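Collavura Stay-Fresh Bread Bin, Large

Price: 51.00 including VAT
Sold by: Danladi Kitchen Supply
Availability: in stock, usually sent the next working day
Colours: cream, slate
Guarantee: 2 years on the lid and hinge, nothing on the finish

Our view

We stock four bread bins and this is the dearest of them, so it had better do something the others don't. Whether it does depends on what sort of bread you buy and how much of the leaflet you are prepared to believe.

The maker's claim is that a crusty loaf will stay "bakery fresh" for days. No box will manage that. Bread goes stale mainly because the starch in it firms up as it sits, and that carries on whether the loaf is in a bin, a bag or a drawer. A bin can slow down the drying and keep crumbs and flies apart. We would be happier if the leaflet stopped there.

What the Collavura has over a plain tin is a sliding vent at the back. Open, it lets a crust breathe a bit and go less leathery. Closed, it holds moisture in, which suits a soft sliced loaf and also suits mould. In warm weather we would leave it open whatever you keep in there. The leaflet suggests "adjusting to taste" and gives no further help.

Pastries are a harder case. Anything flaky or glazed softens quickly in a closed bin, and anything with cream or custard in it belongs in the fridge. Buy them on the day, put them on a plate and eat them.
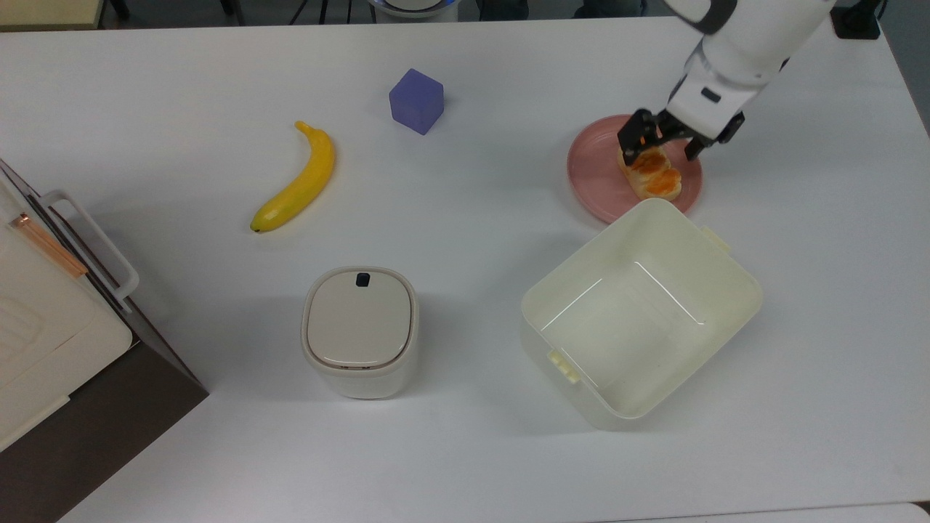 One buyer, signing as Turkico, wrote to us that the vent had made no difference to croissants at all, that they were limp by teatime with it open or shut, and that ten minutes in a low oven did more good than the bin ever had. We agree about the oven.

What you get

Steel body with a powder-coated finish, a drop-down front lid and one removable rack. The rack lifts the loaf off the base so the underside doesn't sweat. It is the most useful part of the whole thing and you could get much the same effect from a cake rack you already own.

The lid closes on a magnet. On our shop sample it still shuts firmly after 164 openings, which we know because a tally was kept on the back of a delivery note until everyone got bored. That is hardly a lifetime of breakfasts, and we can't tell you how it will behave in its third year. The guarantee runs out before then.

The size

It is called Large. A standard tin loaf and a few rolls will go in side by side. A big round sourdough will not, unless you cut it first, and a baguette has no hope. Measure your tallest loaf before ordering, and leave room in front for the lid to drop.

Cleaning

Wipe with a damp cloth and dry it properly. The rack can go in the dishwasher. The leaflet says the body can too, on a cool wash; we tried one and the coating dulled along the bottom seam, so please don't.

How it compares

The Famus Crock is cheaper, heavier and has no vent. Ours has kept a white loaf soft just as long. It chips if you knock it. If you already have a bin that shuts and doesn't smell, we see no strong case for replacing it with either.

Returns

Unused, in the box, within the month. Once bread has been in it we can't resell it, so we only take back faulty ones. Dents from the courier are our problem, provided you tell us before you throw the packaging away.

Spare racks are listed under Parts. Spare magnets are on order and have been since March.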